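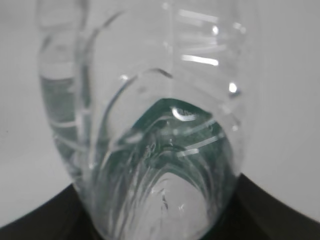 Can you still get a seat at the Perkent open-mic final if you didn't buy a season pass? About a third of the hall is held back for single tickets, and these go on sale at the box office at noon on the first day of November.

The pass holders' seats are the ones closest to the stage, in the rows in front of the sound desk. Single tickets cover the side blocks and the balcony. The balcony view is fine for stand-up but less good for the sketch groups, who tend to play to the front and use the floor. If you want to see the sketches properly, ask for the left side block. The right one has a pillar.

The Perkent hall seats 689 with the balcony open. Last season's final was the first time the balcony was needed, and the doors had to be held for a while as people found the stairs. This time the balcony has its own entrance on the Griffiths Street side, and the tickets will say which door to use. Doors open at 6:30 p.m. and the first act is on at 7:15.

The heats are finished. There were 239 entries this year, nearly all of them solo stand-up, with a smaller number of mimics, double acts and musical comedy. The entries were heard at the Dretton Playhouse and in the back room at Grulleck, and the judges moved between the two. Acts that applied late were put on a waiting list, and a few of those did get a spot when others dropped out. One of them is in the final.

The rules for the final are a little different from the heats. In the heats every act had three minutes. In the final, solo acts have seven and groups have nine, and the red light at the back of the hall comes on when there is one minute left. Acts that run over lose points — this was not enforced very strictly last season and there were complaints, so it will be this time. Material from the heats can be used again, but at least half of the set has to be new. Mimics may use recorded music and sound effects if the track reaches the sound desk by the afternoon rehearsal. 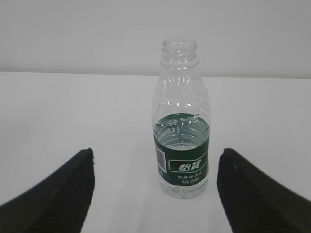
Issue 239, page 2

Scoring is split between the judges and the audience. The judges' marks count for two thirds of the total. The audience vote makes up the rest and is done on paper slips, which will be on the seats when you come in. Mark up to three acts and put the slip in one of the boxes by the doors at the second interval. Slips handed in after the interval can't be counted. There is no phone or online voting.

The winner gets a paid spot on the spring tour, which opens at the Dretton Playhouse and goes on to five other towns. Second and third place each get a half-hour slot at Grulleck on a night of their choosing between January and March. All of the finalists will be offered a place in the writing workshop, which has moved from the upstairs bar to the rehearsal room because of the noise.

People have asked whether the final will be broadcast. The full show will not be. A shortened version is being recorded for local television and should go out in December, with most of the sketch groups left in and the host's links cut down. Acts have been told which parts of their sets may be trimmed for language. The version in the hall is uncut, and the age limit is 16. 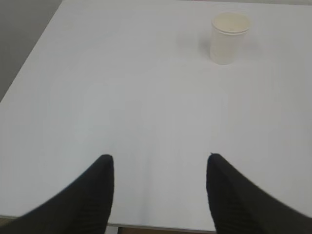

Paper cup on a white tabletop.

A few notes for anyone coming by car. The lot behind the Perkent hall closes at 11 p.m. and the gates are locked after that. The show is due to end at 10:20, but last year's went past 10:45, so the street spaces on Griffiths are the safer choice. The last bus toward Dretton leaves from the stop opposite the main doors at 11:05.

Refunds on single tickets are possible up to the day before the show, at the box office only. Season passes can't be refunded but can be passed on to someone else if you give the box office the new name.

Sign-up for next season's heats opens in February. The form will ask for a short recording this time, two minutes at most, made in front of any audience at all. A living room with family in it is acceptable. First-time performers can mark a box to be placed early in the running order, and those spots are usually in the Grulleck heats, where the room is smaller.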